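The brown basket finally gets a job

March 2018

I've been meaning to deal with the junk basket for ages. Every house has one, right? Ours is the dark brown woven one, and for most of its life it has collected mail, dead pens and takeout menus from Pinetti (we don't even order from there anymore). Last weekend I dumped it all out and gave myself 40 minutes on the timer.

I really do love that chunky weave, all thick twisted cords, and against a white tabletop it looks like chocolate!

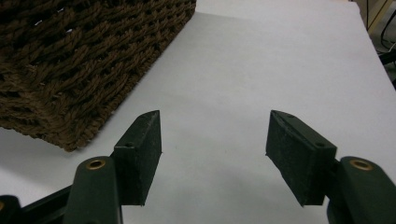
What went back in

Not much. I kept the good scissors, the tape and two notebooks. My friend Getsemaní Manríquez swears by putting a cloth liner in hers, so I might sew one, but don't hold your breath — I still have curtains to hem from August.

Cleaning it was the fussy part. Crumbs get down between the cords and just live there, so I went over it with an old toothbrush and then the vacuum on low.
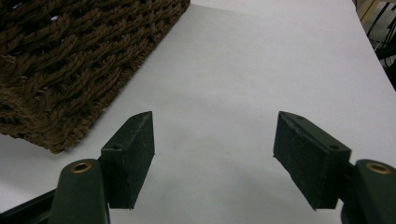
I wouldn't soak one of these, by the way. I did that with a smaller basket years ago and it dried all lopsided, and now it holds potatoes. Next up is the drawer under the microwave, which has batteries in it that I'm scared to count. If you have a trick for storing batteries, please leave me a comment!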